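Drip tray

3 comments | Print | E-mail this article

A drip tray is a shallow, rimmed tray used to catch liquid that falls from cups, bottles, plant pots, or appliances.
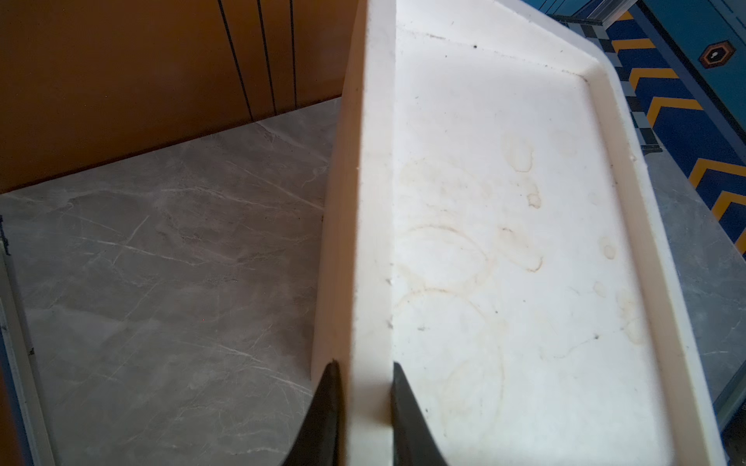 White plastic tray with ring-shaped stains on its floor.

Drip trays are found in homes, cafes, workshops, and greenhouses. Many of the trays used at home were sold for something else, such as serving food or sorting papers, and are called drip trays only after they have been put to that use.

Construction

A typical tray has a flat floor and a raised rim on all sides. Corners are usually rounded, which makes them easier to wipe. Plastic is the most common material. Stainless steel is used where hot pans are set down, and enameled steel is found in older kitchens. Trays built into coffee machines often have a removable grate so that the cup stands clear of the liquid.

The height of the rim sets how much a tray can hold. A tray with a floor of 203 square inches and a rim of 2 inches holds a little over 400 cubic inches when level and full to the brim. In practice a tray that full cannot be carried without spilling. The household goods maker Gekell marks a fill line at half the rim height on its larger models.

Staining

Light-colored plastic shows stains clearly. Ring stains form where liquid collects under the base of a round container and dries along its edge. Repeated use leaves rings that overlap, often in different sizes where more than one container has stood on the tray. Single drops leave round or teardrop marks, the latter when the drop runs a short way before drying.

Coffee and tea leave tan or brown marks. Rusty water, plant food, and cooking oil can leave similar colors, and the source of an old stain is hard to tell by eye. Dust tends to settle along the line where the floor meets the rim, a place that a flat cloth passes over.

Cleaning

Fresh marks come off with warm water and dish soap. For older ones, a paste of baking soda and water is spread on the stain, left for 20 minutes, and rinsed off. Henryk Zawadzka's household manual The Usteo Kitchen Book recommends white vinegar for hard water deposits and a soft toothbrush for the corners. Steel wool and scouring powder scratch plastic, and scratched plastic stains faster afterward.

Some discoloration is permanent. Plastic yellows with age and sunlight, and pigments that have soaked below the surface cannot be scrubbed out.

Related types

Boot trays are longer and are kept by a door. Plant saucers are round and sized to the pot. Bar mats do the same work on a counter but are made of rubber with raised nubs. Stacking trays, sold by Demissie in sets of 10, have a slight outward slope to the rim so that they nest.

See also: Coaster; Saucer; Serving tray

Shares: 20 | Print | E-mail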